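The Witberg Folding Worktable

Small-batch workshop tables, made to order
Item 441
Ships flat in one carton

I've been building tables for most of my working life, and the Witberg is the one I get the most mail about. It started as a favor. Ayman Kettani runs a soap and candle kitchen a few doors down from my old shop, and he was wearing out a cheap banquet table every year. The legs would splay, the top would sag, and one warm afternoon a whole tray of beeswax slid off the end. He asked if I could make him something that folds up but doesn't feel like it folds up. I said sure, give me a month. It took me until March of the next year, but he's still using that first one!

So what do you get? A smooth white top, a steel underframe, and four legs that lock with a lever you can work with your foot. That foot lever is my favorite part (I have a bad shoulder, and crawling under tables gets old). You push down, the leg swings out, and you hear a good solid clunk when it catches. If you don't hear the clunk, push again.

The top is what most people ask about. It's a hard white surface bonded to a birch core, with the edges rounded over so you can lean on them all day without getting a crease in your forearm. I tried gray and I tried a pale green, and I kept coming back to white. Small parts show up better on it, spills show up better on it, and you'll find the screw you dropped.

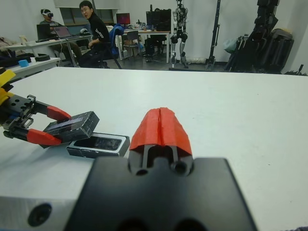

Cleaning is easy. Warm water and dish soap will handle most days, and rubbing alcohol takes off marker and tape gum. Please don't use scouring powder! I had a customer go at hers with a green pad and cleanser, and she ended up with a dull patch the size of a dinner plate. I sold her a replacement top at cost, but I'd rather not have to do that again.

A word on weight — this isn't a light table. You can carry it alone for a short distance, but if you've got stairs, get a friend. There's a carry handle cut into the long side of the frame, and it's wide enough for a gloved hand.

The leg locks come from Szabolcs Takács, who machines them in his own little shop under the Győri name. I used to buy stamped ones and they were fine for a year or so. His are better in every way I can think of, and they can be taken apart and greased. A tube of the grease comes in the carton. Use a dab on each pivot whenever the levers start to feel stiff.

What's in the carton

1 tabletop with underframe attached
4 legs with Győri locks
4 leveling feet
1 hex key
1 tube of pivot grease

Options

Olby shelf: a wire shelf that hangs under the top and folds flat with it. Handy for rolls of paper and bags, no good for anything heavy.
Semgate casters: two locking, two plain. They add a little height, so tell me if you're matching another bench and I'll trim the legs.

Price and ordering

The table is $383 with standard feet. Shelf and casters are priced separately, so send me a note with what you want and I'll write back with a total. I build in batches, and when a batch is spoken for, your name goes on the list for the next one. You don't pay anything until yours is on the bench.

Returns are simple. If it shows up damaged, keep the carton and email me a picture of the corner that took the hit. If you just don't like it, you've got thirty days, and you cover the freight back. Pick-up at the shop is fine too — come before 4 p.m. and use the side door, the front one sticks.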